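讲者备注:在别人家里收数据

(总时长按四十分钟备,讲快了就多留点时间给提问)

第1页 标题

大家下午好,声音后排听得到吗?听不到就举个手。我先把水放这儿。

我是做数据采集的,讲台上挂的头衔挺长,我自己平时就说是“收例子的”。我们在Gulta这个项目里,给一个学习系统收集家务活的第一人称录像,系统看人怎么干活,慢慢学着自己干。前面那位讲的是模型,公式很漂亮,我这边一个公式都没有,大家可以松口气。

(等一下,让人坐定)

第2页 我们一开始怎么做的

最早我们有个样板间,在办公室楼下,代号Sirketti。沙发、餐桌、水槽都有,地板擦得能照人。我们请人进来,按着脚本做:拿起杯子,放下杯子,叠毛巾,展开毛巾。一条任务录1000遍,整整齐齐,我当时觉得特别有成就感,还给组里买了蛋糕。

然后模型训出来,拿到同事家里一试,傻了。在样板间里擦桌子擦得好好的,换张桌子,手就停在半空不知道往哪儿落。桌上多一串钥匙,它绕着钥匙转圈。

(这里停一下,一般会有人笑)

Teodor Chiriac那时候刚来组里,他看完录像说了一句:“你们这1000遍,其实是一遍。”我气了半天,晚上回家一想,他说得对。同一个人、同一块抹布、同一盏灯,你录多少遍都是那一遍。

第3页 搬出去

于是我们决定搬出去,到真人家里录。一共13户,有合租的,有带小孩的,有一户养了两只猫,猫的戏份比人还多。每户发一套头戴设备,教会怎么开关,剩下的就交给他们。

脚本也改了。以前的脚本写到每根手指,现在只写一句话,比如“把地上的碎屑收拾干净”。用什么工具、站着还是蹲着、先弄哪边,全由他自己定。刚改的时候我很不放心,总想在后面补一句“请用右手”。忍住了。各位如果也在写采集说明,我的建议就是忍住,真的,写完先删一半。

(提一句知情同意:录之前跟全家人讲清楚,谁不想入镜就换时间。别讲太久,提问环节肯定有人问。)

第4页 什么样的算好例子

这一页我每次讲都会超时,今天尽量克制。

我们内部审片,以前是打分制,画面稳不稳、手全不全、任务完没完成,加起来一个总分。分低的扔掉。后来有一回我翻被扔掉的那批,发现里面好东西多得很!有人拧瓶盖,第一下没拧动,换了个握法;有人叠衣服叠到一半觉得不对,抖开重来。这些在老规矩里全是“失败”,可是对系统来说,它最缺的就是这个:事情没按想的走,人接下来怎么办。

现在的规矩松多了。手看得见,东西看得见,动作是真的在干活,就留。中间停下来想一想的,也留。只有两种一定不要:一种是露了别人隐私的,信封、证件、屏幕上的聊天之类;另一种是演出来的。演的特别好认,动作太慢太标准,像在给电视购物拍广告。

第5页 标注

标注用的是Ene,我们自己写的小工具,界面丑,我承认,别拍照。每段录像切成小段,每小段写一句人话。注意是人话。早期的标注长这样:“右手末端执行器替代物接触目标表面。”我求大家别这么写了。现在写“左手按着,右手拿布擦”,谁都看得懂,标注的人自己也不容易困。

切多长合适?我们试过很多种,现在是按动作的意图切,换了目的就切一刀。同一块布,擦桌面是一段,转头去擦桌腿就是另一段了。两位标注员意见不一样的时候,两个版本都存下来,让后面训练的人自己挑。这个办法是跟Garnix那边的同行聊天聊出来的,我们以前总要吵出个结果,一吵一下午。

(如果时间紧,Garnix这段可以跳过)

第6页 看一个片段

好,放张图,大家看着它听我讲。
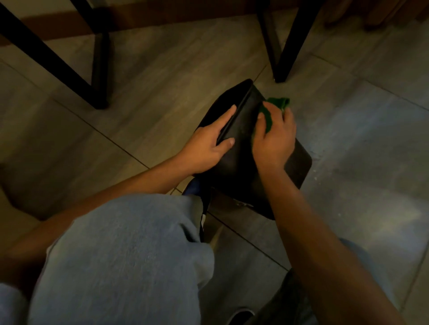

清扫类任务,头戴视角:左手按住簸箕,右手用绿布贴着内沿

我很喜欢这类素材。低着头看过去,膝盖、鞋子都进来了,簸箕还挡住了一部分腿脚。搁在Sirketti的时代,这张一定过不了审,我们那时候的要求是“工作区域内不得出现身体其他部位”。可是人在地上干活,低头看到的就是自己的腿呀,你把腿全拿掉,系统以后戴着同样的视角去看世界,反而不认识了。

再看两只手的分工。左手是摊开的,压在簸箕边上;右手攥着布。我们以前的任务表里,清扫这一类默认是单手动作,另一只手写的是“空闲”。收了一批家里的录像之后,这一栏我们整个删了。扶、按、挡、托,这些辅助的动作在标注里单独有了名字,现在是一共6种,每种都有自己的例子库。

还有布。布是最让人头疼的,揉成一团之后没有固定的样子,你没法告诉系统“布长这样”。杯子你画个圈就是杯子,布呢?所以涉及布的片段,我们在标注里要求多写一句接触的位置,贴着哪儿,压着哪儿,形状就不描述了。

(指一下右边地砖上那些细小的浅色碎屑,后排可能看不清,放大)

碎屑也是。那么一点点白,右边地砖又亮,很容易就糊过去了。我们吃过亏:录像压缩得太狠,碎屑全没了,标注员看着画面问我这人在对着干净地板忙什么。现在清扫类的录像一律存高码率,硬盘贵就贵吧。

第7页 数量这件事

总有人问我要多少条才够。我的回答很没用:看你要什么。我们给清扫这一类定的是每户200条,再多,同一家人的习惯就开始重复了,不如去敲下一户的门。目前收到的里面,过审的将近一半,比样板间那会儿低很多,但是训练出来的东西好用得多,换张桌子它不慌了。

当然也还有搞不定的。反光的地面,它有时候会去够倒影;光线一半亮一半暗的时候,手一进阴影就容易跟丢。这两样我们还在补,1月份开始专门挑傍晚录,窗帘拉一半。

第8页 几句实在话

如果你们也要开始收,先别急着买设备。自己戴上,在自己家里录一下午,然后坐下来从头看到尾。我第一次看自己洗碗的录像,才知道我洗碗的时候有多爱发呆。看完你再写说明书,写出来的会很不一样。

对参与的人好一点。钱按时给,设备坏了当天换,人家说今天不想录就不录。我们有两户录到一半退出了,素材按他们的意思全删了,一条没留。

表格模板和Ene的操作说明我放在会议的共享文件夹里,自己拿,改成什么样都行,改好了给我也发一份!

(提问。如果没人先开口,就请Teodor讲那个猫的故事。)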